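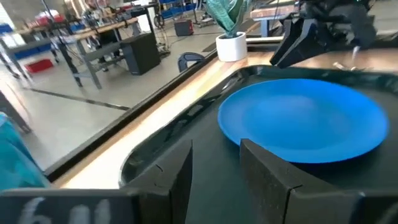
Cost share on our Zernside grant, repayment letter
Started by dmarsden_ospa

dmarsden_ospa
Apr 14, 2020
We're a small college with 2 people in the grants office. Sponsor is disallowing 82 hours of a PI's time on the Zernside award. The effort reports were signed, but the same hours were also charged to a Clenero contract. PI says it was a payroll coding mistake. Do we repay now or appeal first?
Denise Marsden

Stollari
Repay. Double-charged hours are the easiest thing for an auditor to prove. Appeal if you like, but put the money back first.

kettle_row
Disagree. Once you pay, you've more or less agreed with their number. Ask for the worksheet behind it. Ours was wrong by 1081 dollars and they fixed it when we showed them the payroll register.

Stollari
That was a math error. She has the same hours on two awards. Different problem.

kettle_row
We don't know that yet. If payroll coded it wrong, the Clenero charge may be the bad one and the Zernside charge may be fine.

dmarsden_ospa
The timesheets list only Zernside. The Clenero charge shows up in the ledger and nowhere else.

kettle_row
Then Clenero is who you owe. I'd write to both sponsors.

Desmet
Before you write to anyone, talk to your counsel. I worked on 3 of these at my last school. Two were coding errors and closed with a letter. The other one started the same way and ended up with the inspector general, and the emails people sent in the first week were all in the file. Does the PI have any other outside work he hasn't disclosed?

dmarsden_ospa
He filed a disclosure form in November. I haven't compared it to the contract list.

Desmet
Do that today. And don't let him correct the effort reports himself.

Stollari
Agree with that part. I still say repay.

dmarsden_ospa
Counsel is calling me back this afternoon. I've asked payroll for the change log too.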